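Footbridges and Decks - Handout 4: Railings, Curbs, Edges

N. Cruzado - bring to site walk in May
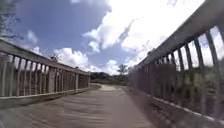

Fig. 1. Walkway deck, railing both sides, bend to the left at far end.

Terms first, you need these for the worksheet.
Deck - the surface you walk on.
Top rail - runs along the top. Flat and thick on the left in Fig. 1.
Balusters - thin uprights. Close spacing.
Posts - heavier, they carry the load from the rail down. Three on the left side in Fig. 1, last one is where the railing ends.
Curb - low raised strip at the foot of the left railing. Keeps wheels and feet off the base, helps steer water to the drains.

Bends
Straight run is easy, the bend is where people get it wrong. Rail has to end or turn at a post, never mid-span. Sketch the plan view before you do any numbers. Check sight lines too - a dense row of balusters seen at a low angle closes up, so you can't see much through it further along. See how it reads almost solid toward the center of Fig. 1.

Shadow
Railing shadow falls on the deck along the right. Matters for frost in winter, shaded strip thaws last. We come back to this in Handout 5.

Worked problem (do at home)
Tromora walkway, straight part 34 m, posts every 2000 mm, both sides. How many posts? Dont forget the end ones. Then redo it with the bend added.

Reading: Ozoliņš course reader, p. 58, the part on edge details. Skip the tabels.

Worksheets to room 337 before the site walk.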